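Home | News | Programs | Events | Publications | Contact

January 27, 2025
By the Lekico Press Office

MULOV – Lekico will open a repair and parts library on the ground floor of the former Pirihi printing works in August, giving residents of Mulov a place to borrow tools, pick up used electrical parts and fix household items at no charge.

The library will take up 600 square meters and will have 39 workbenches, a lending counter and a parts room. It will be open six days a week, with evening hours on two of them. Lekico signed the lease for the building earlier this month. Work on the floors and the electrical supply begins in the spring.

The new site replaces the repair evenings that Lekico has held in rented rooms for the past four years. Those evenings have outgrown the space. In the last season, 89 households were on the waiting list for a bench at the end of the year, and several sessions had to turn people away at the door. The most common items brought in were lamps, kitchen mixers, radios and vacuum cleaners. Many of them needed only a new cord, a fuse or a length of wire.

Finding those small parts has been the slowest piece of the work. Stores often sell them only in large packs, and some are no longer made. The parts room is meant to help with that. Residents and local businesses will be able to drop off broken appliances, and usable pieces will be taken out, tested and put on the shelves. Cords, plugs, switches, motors, knobs and short lengths of cable will all be kept. Items with damaged insulation will be sent for recycling.

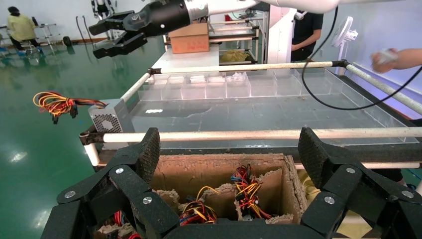

Bundles of colored wire in a divided cardboard box.

Parts will be free to anyone using a bench. People who want to take parts home can do so for a small fee, which goes toward the cost of testing. Lekico will not accept batteries, refrigerators, microwave ovens or anything containing oil. A full list of accepted items will be posted before the opening.

The lending counter will stock hand tools, soldering irons, multimeters, clamps and sewing machines. Tools can be borrowed for up to 11 days and renewed once if no one else has reserved them. Borrowers must live or work in Mulov and show proof of address when they sign up. There is no membership fee for the first year.
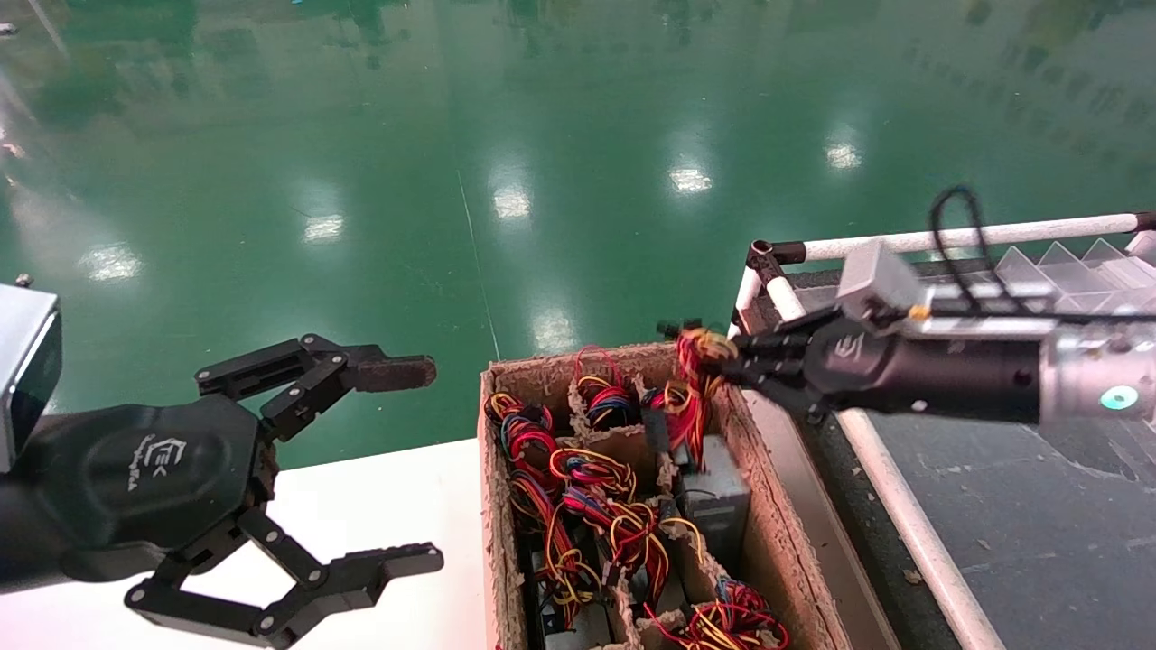

Follano, the regional training provider, will run short courses at the library starting in the fall. The first will cover basic electrical safety, reading a wiring diagram and replacing a power cord. Later courses will deal with clothing repair, furniture joints and small engines. Each course lasts three evenings. Places will be given in the order that people apply, with a few held back at each session for those who are out of work.

The building itself has stood unused since the printing works moved out. It has a loading door at street level, so heavy items can be brought in by cart, and a covered yard at the back that will be used for drop-offs. The main entrance will be rebuilt with a ramp. Parking is limited – visitors are asked to come on foot, by bicycle or by bus where they can. The nearest stop is across the street from the loading door.

Repair evenings will go on in the current rooms until the end of June. Bench bookings already made for those dates are still valid, and households now on the waiting list will get first choice of bench times when the new site opens. They do not need to apply again.

Lekico is also asking for storage furniture. Metal shelving, drawer units and stackable bins are the most needed, and used pieces are welcome if they are clean and stable. Pickup can be arranged within Mulov.

About Lekico

Lekico is a nonprofit based in Mulov that supports the repair and reuse of household goods. It runs repair evenings, school workshops and a yearly tool exchange.

Media requests and offers of furniture should be sent to the Lekico press office through the contact page.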